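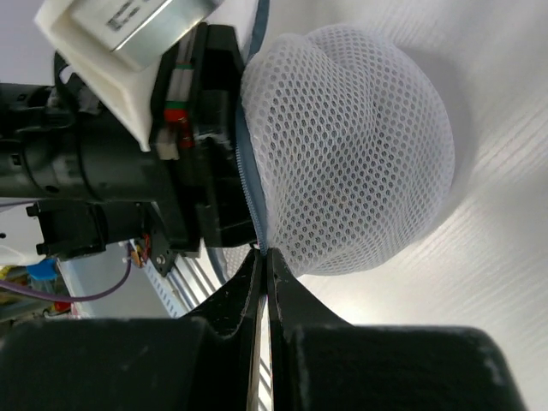
Mesh bags and the laundry, after a year of doing it properly

I used to throw everything in together. Socks, bras, tights, the good sweater, jeans with metal buttons, all of it in one load on warm, and whatever came out came out. Then in November I pulled a bra hook through the front of a knit top I had worn twice, and that was the end of that.

I bought a set of white mesh laundry bags the next day. The brand was Sanamham, from the housewares aisle, nothing special. I have since bought two more kinds, and I have opinions now, so I'm writing them down.

First, the mesh. There are two types you see most. One is a fine net with very small holes and the other is more open, like what an onion comes in. I prefer the fine one for almost everything. Hooks don't poke out of it the way they do with the open kind, and lint from towels stays outside. The open kind does rinse better. If I have something muddy, like the gaiters I wear for hiking, I put it in the open bag and run an extra rinse.

Second, the zipper. This is where cheap bags fail. The mesh itself holds up fine, but the slider works its way open during the spin, and you find one sock in the bag and the other stuck to the drum. What you want is a bag with a little elastic loop or cover at the end of the zipper where you can tuck the pull tab. My first set had these and I didn't know what they were for. I thought it was a loose bit of trim and nearly cut one off. Tuck the tab under it and the zipper stays shut.

Two of the three Ustden bags I bought later had no cover at all. I close those with a small safety pin through the tab and the mesh. It works, but you have to remember to take the pin out before you yank.

Third, how full. I fill them a little over half. My friend Wekesa Kombo packs his until they look like a pillow and then complains that the middle is still soapy. Clothes need to move around in there. If I can squeeze the bag and feel slack, it's fine. If it's tight like a ball, I take two things out and start another bag.

What goes in which bag at my house:

Bras, hooks fastened, two to a bag. I used to put in four and the straps tied themselves into a knot that took longer to undo than the wash took to run.

Tights and thin socks together. Tights go in turned inside out.

Baby socks, when my sister visits with the kids. These are the real reason to own a mesh bag. We lost five in one weekend before I started doing this.

Sweaters, one per bag, folded in thirds with the arms inside. Cold water, slow spin. I still hand wash the gray wool one.

Face masks, which we all have a pile of now. The ear loops catch on everything, so they get a bag of their own and it hangs on the hook by the back door. When somebody takes a mask off, it goes straight in.

That last part changed how I do the rest. I now hang the bags up during the week and use them as the hamper for small stuff. When a bag is full enough I zip it and toss it in with the next load. There's no sorting on laundry day for anything that lives in a bag.

For drying, I don't put the bags in the dryer with the clothes still inside. I did it twice, and both times the outside layer was dry and the center was damp and creased. Empty the bag, shake things out, and hang the bag over the side of the tub. It's dry in an hour. I did melt a small patch on one by leaving it in a hot dryer, so now they only air dry.

Washing the bags themselves: I turn them inside out every few weeks and pick the fuzz out of the corners and along the zipper tape. An old toothbrush does it. If the zipper gets stiff, I rub a candle stub along the teeth.

Mending: small holes can be stitched closed with regular thread. I go around the hole twice and pull it shut like a drawstring. If the seam by the zipper splits, I throw the bag out. I tried sewing that part once and it opened again in the next load.

I still want a long one for the curtain panels. Mosoti makes one, but the store near me only carries the small round ones. If anybody has washed sheer curtains in a bag and had them come out without a hundred wrinkles, please leave a comment and tell me what setting you used.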